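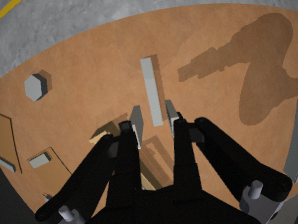
A light grey bar on a round tabletop, in a computer rendering.

The case for a fixed cooling-off period on large withdrawals from retirement accounts is usually made on grounds of fraud. I think the stronger case concerns ordinary advice, lawfully given, by firms that are paid when money moves.

Consider the exit fee. A saver with a pension at Nasus who wishes to transfer to Shek receives an illustration from each firm. The Nasus illustration states the transfer value before the exit charge, with the charge in a note on a later page. The Shek illustration starts from the same gross figure, since that is the figure on the form, and projects forward from it. Neither document is wrong in any line. Taken together they overstate the position of the person who has to choose, and the adviser who places them side by side has no duty to reconcile them.

The rules as they stand deal with this by disclosure. Every charge must appear somewhere, in a type size that can be read. I went through the transfer pack used by Trotach last October and it runs to 41 pages. The annual management charge appears on page 8, the platform charge on page 28, and the two are never added up. A saver who wants the total must know that both exist, that one is taken monthly and the other yearly, and that the second is worked out on the balance after the first has been taken. This is simple arithmetic for anyone who does it for a living. It is a good deal to ask of a person who will transfer a pension once.

The usual reply is that the adviser does the sum. Some do. But an adviser paid by a percentage of the amount transferred receives nothing if the sum comes out against the transfer, and the suitability report is written by the same person. Firms answer that the report is checked by a compliance department. It is checked for completeness. A reviewer can confirm that the client's attitude to risk has been recorded and that the recommended fund falls in the matching band. Whether the client should have stayed put is a question the form does not ask.

A waiting period would help with one part of this. At present a transfer may be instructed on the day the report is delivered, and many are, as the quoted value is guaranteed for a limited time. If the instruction could not take effect until 28 days after delivery, with the guarantee extended to match, the client could read the pack, take it to someone else, or do nothing. The cost to the receiving firm is a delay in fees. The cost to the ceding scheme is the risk of holding a quoted value for longer, and that cost is real. It could be priced openly and shown as a single line.

Two objections deserve an answer. The first is that markets move, and a client held back for four weeks may lose by it. So they may, and they may equally gain. A transfer whose merit depends on being completed this week is a trade, and should be sold under the rules for trades. The second is that clients in poor health need their money quickly. An exemption on medical evidence would deal with most of those cases, and such exemptions already exist for early access.

The waiting period does nothing about the way advice is paid for. For that I would require a flat fee, payable whether or not the transfer goes ahead. Stunau moved to this basis for smaller pensions and charges 733 for a full report, with the same sum due if the advice is to stay. It is not cheap, and on a small pot it may be out of proportion. It does at least tell the client what the advice costs before it is given – a percentage of a figure not yet known does not.

I would also require one total. Each pack should carry on its first page the sum of all charges for the first year, in money, using the client's own balance after any exit charge. The firms hold every number needed. Their objection, made in reply to several consultations, is that a single figure may mislead where charges are tiered or change with fund choice. A range would meet that. Two charges set twenty pages apart do not.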